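The Trendell Sofa Cover Wash Kit

Trendell Fabric Care > Wash & Care > Kits

$59.00
In stock - ships from our Skirnbridge workshop
Free shipping on orders over $98

I started making this kit for myself, years before it had a label or a price. I had a pale couch, a big dog and a bottle of supermarket spot cleaner that left a ring everywhere I used it. The ring was worse than the stain! So I started mixing my own, badly at first, and gave jars of it to friends, and then friends of friends started asking for it, and now it's the thing I sell the most of.

It's a kit for cleaning upholstery at home, by hand, with no machine. If you can wash a sweater in the sink you can do this.

What you get

Upholstery soap, 11 oz bottle, unscented
Rinse concentrate, 11 oz bottle
Horsehair brush, soft, with a beech handle
Two cotton huck towels, white
Measuring cup
Printed instructions (one sheet, both sides)

The soap

It's a low-foam soap and it took me forever to get right. Most upholstery shampoos foam up beautifully, and then the foam sits down inside the padding and you can't get it back out. Leftover soap grabs dirt, so the couch looks great for a week and then the clean spot turns into the dirty spot. Mine hardly bubbles at all. People write to me worried that theirs is a dud - it isn't, keep going.

There's no bleach in it and no optical brightener. I left the brightener out on purpose, as it makes creams and ivories go a bit blue next to the parts you haven't washed yet, and I happen to like cream.

The rinse

Please don't skip the rinse. I know everybody wants to. One capful in a quart of cool water, wring the towel out until it won't drip, and go over the whole panel you just washed, right out to the seams. Stopping in the middle of a panel is how you get rings. I tested the soap on its own and the soap with the rinse on 211 swatches, which my family still brings up at dinner, and the rinse won so often that I stopped selling the soap separately for a while.

The brush

Made for me by Agbeko, a small shop that mostly does shoe brushes. The hair is softer than you'd expect and that's what you want on a weave or a boucle. Nylon bristles will fuzz a nice fabric in about a minute. Rinse it after use and leave it to dry on its side, or the water runs down into the handle.

Will it work on my couch?

Look for the little tag under the seat cushion, or stapled on the underside if your cushion doesn't lift out. W or WS means you're good to go. S means solvent only, so please don't buy this kit, and X means vacuum only (sorry). If there's no tag, try a patch at the back near the floor and let it dry overnight before you decide.

It's good on cotton, linen blends, polyester and most performance fabrics. I don't recommend it for silk, viscose, velvet with any rayon in it, or leather. I get asked about viscose every single week and the answer is still no.

Pale sofas

I could talk about these all day. Light upholstery shows everything, but it also cleans up more evenly than people think, and the shape matters as much as the color. A sofa with buttons has a lot of little pockets where water collects. A smooth back with one long cushion is much easier going - you can work from seam to seam in big overlapping passes and there's nowhere for a puddle to hide. 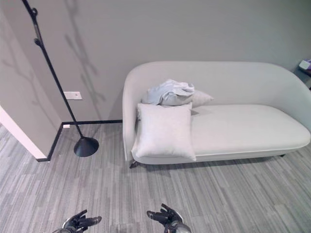
Off-white sofa with a one-piece back and a single long seat cushion.

On a shape like that I'd do the seat first, top and front, then the inside of the back in one go, and then the arms. Use two rinse towels if you can, one for the seat and one for everything else.

Drying

Open a window, set a fan on low and stay off it until morning. No hair dryers, please. I usually start mine after breakfast in May, when the windows are open anyway.

Refills and add-ons

Soap and rinse refill pair: $29
Extra huck towels, set of four: $14
Drokow lint comb: $11

Returns

If you haven't opened the bottles, send the kit back within 59 days and I'll refund it. If you have opened them and something's gone wrong, email me a photo of the fabric tag before you try anything else on the stain. I answer those myself, usually in the evening.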